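Stallport lab sets aside money for more hand-held grippers

The Drorneck household robotics lab in Stallport is going shopping! Its equipment plan for the coming year was approved in September, and the biggest share goes to hand-held grippers, the kind a person carries through a chore so that a robot arm can learn the same moves later.

Margit Forsberg, who wrote the plan, asked for four new pairs and a budget of 2,000 for spare fingers, pads and cables. The final quote from the supplier, Clavasik, came in at 1,948, so she even has a little left over for printed tags.

"We wore through fingertips faster than I ever planned for," Forsberg said. "I would much sooner have a full drawer of spares than one more fancy arm sitting under a cover."

The lab recorded 204 chores last season, most of them kitchen jobs. Closets and entryways come next, and the team sounds thrilled about it.

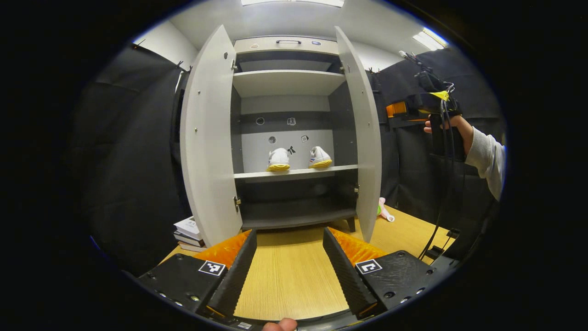
Furniture has its own line in the budget for the first time. Valdis Paju wants small cabinets that can be swapped between stations, and he is picky about them: double doors that open wide, a drawer on top, and shelves with room for everyday things such as the white sneakers with thick yellow soles on the middle shelf. The old Carrillo units will stay in use for kitchen work. Orders go out this month, and Paju is already measuring the tables.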